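Cabine de pano preto vira provador na feira de trocas de Hevorthorpe

2026-01-13 – Por Simin Mohammadi
Tempo de leitura: 2 min

A feira de trocas de roupa de Hevorthorpe abriu a temporada com uma novidade que já conquistou quem passou por lá: cabines montadas com tecido preto, cada uma com o seu cabideiro e letras coloridas na parede. A entrada é gratuita e a troca continua simples – quem leva uma peça em bom estado sai com outra, sem dinheiro no meio.

Na edição de outubro foram 530 peças trocadas numa única tarde, e o salão da Vatwood ficou pequeno. Havia gente experimentando casaco no corredor, fila para o único espelho e pilhas de malhas em cima das cadeiras. Desta vez a organização quis dar mais espaço às roupas e mais sossego a quem experimenta, e o resultado ficou uma beleza!

O projeto das cabines é da Bedska, oficina de cenografia da cidade, que emprestou os panos e as varas. Haris Sandhu, responsável pela montagem, conta que a equipe levou 90 minutos para deixar tudo de pé na véspera. "O pano preto faz qualquer cor saltar. Você pendura um vestido amarelo ali e parece que ele acendeu", diz ele, que passou boa parte do dia ajeitando grampos e trocando cabides de lugar com evidente prazer.

E salta mesmo. Nas cabines, os cabides brancos ficam bem à vista contra o tecido escuro, e uma peça de veludo cotelê roxo parece ainda mais roxa do que seria numa arara comum. O veludo, aliás, é a sensação deste inverno na feira: calças, jaquetas e saias nesse tecido costumam sumir na primeira meia hora – quem quiser a sua, que chegue cedo.
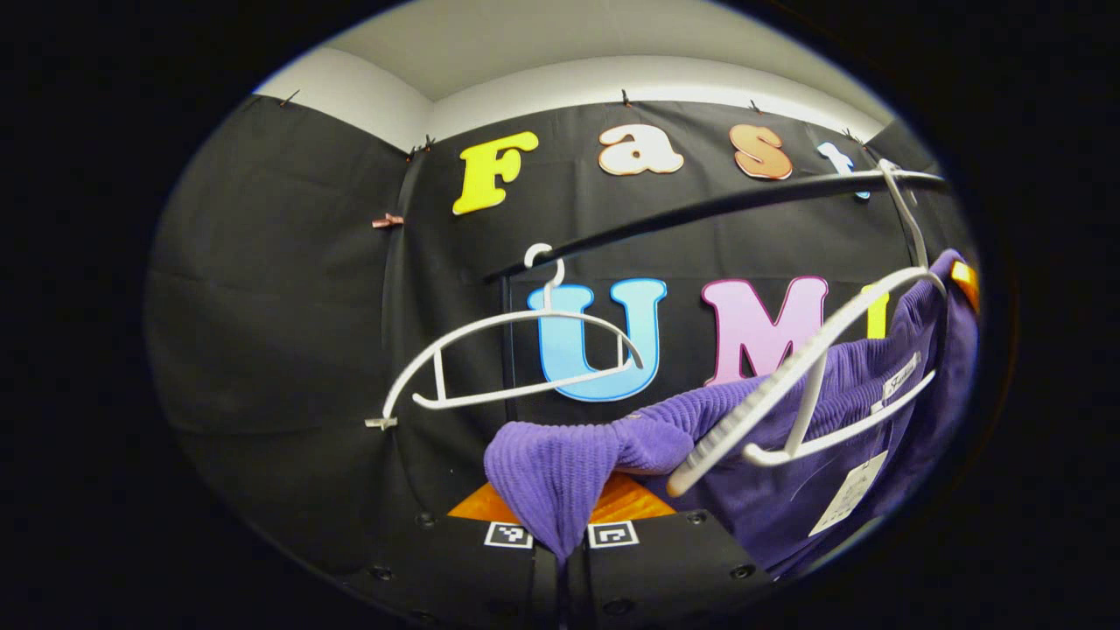

As letras grandes merecem um parágrafo só para elas. Amarelo, laranja, rosa, azul-claro: a oficina foi buscar os tons mais alegres que tinha e misturou maiúsculas e minúsculas sem cerimônia. As crianças adoraram, e vários adultos também (esta repórter incluída) pararam para escolher a letra preferida.

Quem quiser participar pode deixar até 30 peças por família no balcão da loja Jafri, ao lado do salão. Elas devem estar limpas, com botões e zíperes funcionando. Cada peça aceita vale um cartão, e os cartões não usados continuam válidos na edição seguinte. Sapatos e bolsas ainda ficam de fora, mas Sandhu adianta que já há conversa para incluí-los – e que, se depender dele, a próxima montagem terá uma cabine só para chapéus.

O que não encontra novo dono segue para o bazar permanente da Vatwood, onde as costureiras reaproveitam tecidos, forros e botões. Foi de lá que saíram as almofadas de retalhos espalhadas pelos bancos da entrada, e elas também podem ser levadas em troca de um cartão.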